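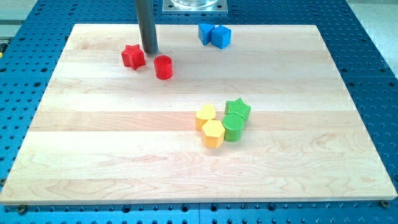
Working Next to the Arm: What Changed on the Sorting Bench at Borenmont

Final project report, Work and Technology seminar
Lizeth Villca, Jhosep Tello, Giuliana Correa
August 2018

1. How we came to this project

When our seminar group was first asked to pick a workplace, we had big ideas about car plants and giant warehouses, and we wrote a good many polite letters that went unanswered. Then Giuliana remembered that her former neighbor worked at Borenmont, a small company in Cludham that packs teaching kits for elementary schools, and that they had put a robot arm on one of their benches in April. We wrote to them, and they wrote back the same afternoon (we were so pleased!), and from then on we were made very welcome. We want to say thank you right at the start, because people gave us their lunch breaks, their patience and quite a lot of their coffee.

Borenmont sells several kits, but the one that matters for this report is the shape kit, which is full of colored blocks: stars, cylinders, cubes, prisms and so on. Before a kit can be packed, the blocks have to be put in groups by color and checked. For years this was done by hand, by people sitting at a long table with trays in front of them. Now part of it is being handed over to an arm with a single finger, which pushes the blocks across a wooden board until the colors are together.

Our question was a simple one. What happens to the working day of the people who used to do all of this themselves?

2. What we did

We visited the bench over two weeks and sat with both shifts. We talked at length with Yeison Cuadros, who has sorted blocks longer than anyone else there, and with Yasmine Lamrani, who came over from the packing side to look after the new station. We also had shorter talks with other people on the floor, mostly while they were working, so our notes from those are a little patchy. Borenmont let us look at the station log too, and we were allowed to use the numbers from it.

We should admit that none of us is an engineer. Jhosep is the one who understands the most about machines, and even he had to have the control software explained to him twice.

3. The work before

Sorting by hand sounds dull, and some of the people we spoke to said plainly that it was. But it was also sociable. Everyone sat facing each other, the radio was on, and hands could do the job while people talked about their kids or their vegetable gardens. Yeison told us he could feel a bad block before he saw it, from the edge of a star or the ridges along a cylinder. When he found one he tossed it in the reject tray without breaking off his sentence.

The harder side was the wrists and the neck. By the end of a shift people were stiff, and in the busy months before school starts there was overtime. So when the manager first mentioned the arm, the reaction was mixed. Several people were worried about their hours, and several were glad to think of their shoulders.

4. The work now

The station is small. There is a blue metal table full of holes, so that things can be bolted down wherever they are needed, and a board of pale wood on top, where the blocks go. Someone puts blocks on the board, starts a run, and watches. The arm nudges one block, pulls back, nudges the next. It is slower than we expected, and certainly slower than Yeison!

Colors give it less trouble than closeness does. Once blocks are standing right up against each other, say yellow next to green, pushing one of them tends to move its neighbor as well, and then a group that was fine a moment ago has to be fixed. Yasmine has become very good at guessing when this is about to happen. She leans forward a little before it goes wrong, and she has her hand near the pause button.

From the log we took 500 runs. In 413 of them the arm finished the grouping without anybody stepping in. In the other 87 a person had to pause it, move something by hand and start it again, or call the run off. The log has a box for the reason, but it is often left blank, so we can't say how many of these were caused by crowding and how many by other things.

5. What changed for the people

Nobody lost their job during the time we studied, and the company told us that none are planned to go. Two people moved from sorting to final checking. Still, the table where everyone used to sit together is shorter now, and the person at the station sits with their back to it. Yasmine said this was the part she hadn't thought about beforehand. She likes the work, she likes being asked for her opinion, but she misses hearing the end of the stories.

There is also the matter of attention. Hand sorting left the mind free. Watching the arm does not, at least not in the same way – you have to look the whole time, and most of the time there is nothing to do. Some workers found this more tiring than the old job, even though their wrists felt better. The shift leads now swap people at the station every hour, an idea that came from the workers themselves.

Yeison's feelings were the most mixed. The arm does not feel for bad blocks, so the checking he used to do while sorting has become a separate step, and he is the one who trains people for it. He is proud of that. He also told Lizeth, while showing her how to hold a star properly, that it was strange to have his habits written down on a sheet.

6. What we would suggest

We think the station could be turned to face the table. The floor plan seems to allow it, although the cables would need moving. We would also like the reason box in the log to have a few choices to tick, worked out with the people who fill it in. And we hope the hourly swap is kept when the busy season comes, when it will be tempting to leave the quickest person there all day.

7. Limits of our report

Two weeks is short, and we saw the bench in a calm period. People knew we were students and were kind to us, and they may have been gentler about the arm than they are among themselves. We did not speak to the office staff apart from the manager. If another group takes this up next year, Borenmont has said they may come back, and our interview notes are in the seminar folder under Lizeth's name.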